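Siham Hijazi wants your soup to be boring

April 2026

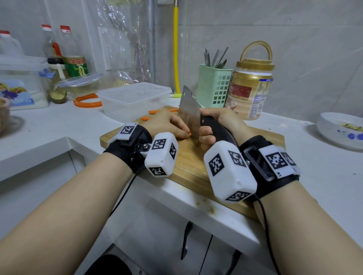

Soup nights at Jirkitz started small. Six people, one pot, a borrowed hall heater that smelled like burning dust. Now Siham Hijazi feeds 70 on a good night and she's still doing the shopping herself, which is where I catch her, on the phone, in the car park at Rewi, waiting for them to open.

"You've got until the roller door goes up," she says. Fair enough.

First question, why soup. She laughs. "It's cheap and you can't stuff it up. Well you can. But you can fix it." Salt, lemon, more water, another spud. She grew up on lentils, cumin and a squeeze of something sour, and reckons most home cooks quit tasting too early. "They follow the recipe to the end and then serve it. The recipe doesn't know how old your carrots are."

Old carrots come up a lot. She buys seconds. Bent ones, fat ones, the bags marked down at the back of the shop. Says the flavour is fine and the stock doesn't care about looks. Onions she won't skimp on. Twenty minutes on low heat before anything else goes in, no colour, lid half on. "People give it four minutes and then wonder why it tastes like hot water and vegetables."

Was she trained? No. She did payroll at Pradau, years of it, and started cooking for the night shift's Christmas do when the caterer cancelled. Liked it more than payroll. Went part time, then left altogether one August, with enough savings for a winter and a second-hand stockpot. "My mother didn't speak to me for a week. Then she rang to tell me I was using the wrong lentils."

Was she?

"Yeah. I was using green."

Red for thick soups, she says, brown if you want something to chew. Green in salad and leave it there. I've since tried it her way and the red ones do fall apart nicely, took half an hour, no soaking.

The money side is less cosy. Entry is three dollars or whatever you've got. Gas went up, hall hire went up, bread went up twice. Last year she put her thousandth bowl on the bench and had a little cry in the pantry, then worked out what 1,000 bowls had cost her and had a diferent sort of cry. A small grant from Firkar covers the hall until spring. After that she isn't sure. She's been asked to do a cookbook and has said no, so far. "Who needs another photo of soup with a swirl on it."

What she'd rather see is a few more people running their own nights. Her advice there is short. Pick one soup and make it until you're sick of it. Chop everything the same size or near enough. Keep a good heavy knife sharp and a damp tea towel under the board so it doesn't slide. Label the one with celery, somebody is always allergic. Have a kettle going for thinning the pot late in the night when more turn up than you planned on.

And freeze it flat, in bags, she adds. Bricks of soup take forever to thaw.

I ask about a favourite, expecting lentil. It's pumpkin, which she calls "embarassing" for reasons she doesn't get round to. Roasted first, skin on, a whole head of garlic in the same tray. Bit of tahini at the end, off the heat. No cream. Her neighbours put cream in theirs and it's a sore point.

Then there's a rattling noise on the line and she's off. "Door's up, gotta go, the cheap celery goes first."

Soup nights run through winter, doors at 6. Bring a bowl if you have one.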